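Caring for White and Pale Work Surfaces
Household Advice Service, Drollemstead

Pale tabletops are now common in kitchens, utility rooms and home workshops. They brighten a small room and make spills easy to find, but they also show every mark. The following guidance is intended for residents who wish to keep such a surface in good order without recourse to strong products.

Before you begin

Establish what the surface is made of. The maker's leaflet will normally state this, and landlords should be able to supply a copy on request. Laminate, painted wood, solid plastic and stone each respond differently to cleaning, and advice given for one should not be applied to another. If the material cannot be identified, test any product on the underside of the table or behind a leg and wait 35 minutes before proceeding.

Daily care

Remove crumbs and grit with a soft brush or a dry cloth. Grit that is wiped about with a wet cloth will scratch. Then wash with warm water and a small amount of washing-up liquid, rinse with a second cloth and dry fully. Water left standing at a joint or along an edging strip may lift it in time.

Residents are advised against scouring powder and the green side of a washing-up sponge. Both dull the finish, and a dulled finish holds dirt.

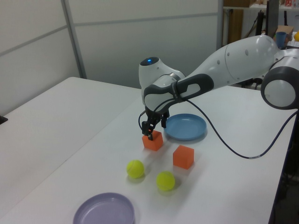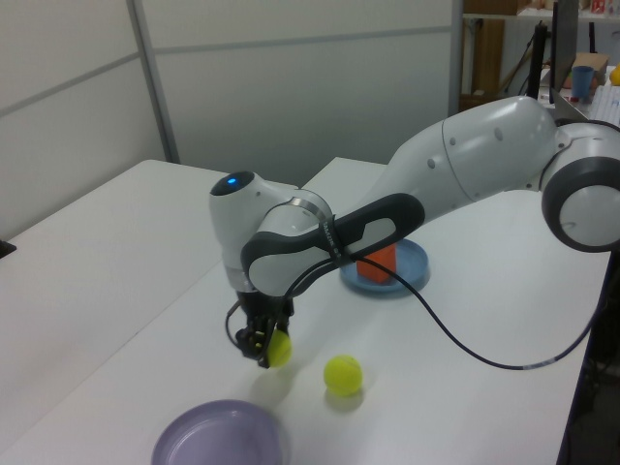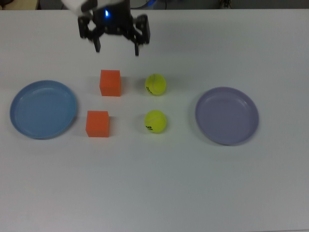 Stains

Tea, coffee and turmeric should be dealt with on the same day. Mix bicarbonate of soda with water to a loose paste, spread it over the mark and leave it for three minutes before wiping away. Repeat once if necessary. The paste is mildly abrasive and should not be rubbed hard on a gloss finish. It is not suitable for natural stone that has lost its seal.

Ink from ballpoint pens may respond to a little surgical spirit on cotton wool. Open a window, keep well away from flames, and work from the outside of the mark inwards. Do not use spirit on painted or varnished surfaces.

Rubber can leave a yellow or brown shadow which does not wash out. Non-slip mats, rubber feet and hot-water bottles are frequent causes. Felt pads should be fitted beneath anything that is to remain in one place.

Scratches and dents

Light scratches in a laminate surface cannot be polished out. A matching filler paste will make them less noticeable; apply it with a plastic scraper, remove the surplus at once and leave overnight. Painted wood may be rubbed down lightly with 416 grit paper where this is stocked, or the nearest fine grade, and touched in with two thin coats.

Heat

Use a trivet beneath every hot pan, including those that have stood off the hob for some time. Slow cookers and toasted sandwich makers should also be raised from the surface.

Printed copies of this page are held at the Gemstead enquiry desk, which is open until 3 in the afternoon. Questions on materials not covered should be addressed to Anežka Urban at the same desk.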